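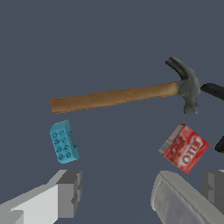
Section 3: Setting up your Stelo journal

By now you should have Stelo installed and an account made (if you haven't, go back to Section 2, I'll wait). This section gets you from a blank journal to your first proper entry about patience, the theme I start everyone on. I started on forgiveness myself and it was far too much for a first week!

1. Open Stelo and tap New Journal. Give it a name you won't mind someone reading over your shoulder. Mine is called Bevbridge, after the town where I grew up and lost my temper a great deal.

2. Choose a prompt set. There are two. Pamau has 161 prompts and they're gentle, mostly about ordinary days: queues, phone calls, the neighbour's drill. Song has 105 and asks more of you. Go with Pamau for now.

Note: you can swap sets later without losing anything you've written, but the prompt counter goes back to the start. Write down which number you'd reached if you care about that sort of thing (I do).

3. Set your reminder. I have mine at 9.15 in the evening, after the washing up. Mornings sound lovely and I have never once managed it.

4. Under Entry Length, move the slider to 40 words. Yes, it goes all the way up to 2000, and yes, I can see you looking at it. Leave it at 40 for the first couple of weeks. You can always carry on past the mark, the slider only sets the point where the little tick appears.

5. Go to Privacy and check that Share Weekly Page is switched off. It should be off already, but on my old tablet it came up switched on, so have a look.

Caution: if you forget your passphrase there's no way of getting the entries back. Write it on paper and put the paper somewhere dull.

3.1 Your first entry

1. Tap Today. The prompt comes up at the top in grey.

2. Before typing anything, think of one moment when you had to wait. A small one is fine. Mine last Tuesday was a kettle at my sister's that takes an age — I stood there getting crosser and crosser at a kettle.

3. Write what you did, in plain words. Try to leave out what you ought to have done, that comes in step 5.
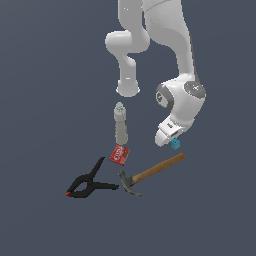 4. Now add a line about what you were feeling while you waited. I get stuck on this one more than any other, because I tend to write "fine" and move on. If "fine" is all you've got, put it down and come back after a cup of tea.

5. Finish with the patience question: was I being patient, or was I just being quiet? I spent years thinking they were the same. Plenty of my quiet was really sulking, and seeing it in my own handwriting (well, typing) was a bit of a jolt.

6. Tap Keep. The entry closes and the date turns blue on the calendar.

Note: an entry can be changed until midnight. After that it locks, though you can add a comment underneath whenever you like.

3.2 If you miss a day

Leave the gap. Stelo will offer to fill it with a catch-up prompt and I'd press Skip — my catch-up entries are all made up, every one of them. Just pick up at the next prompt. Changing themes is covered in Section 4, along with printing.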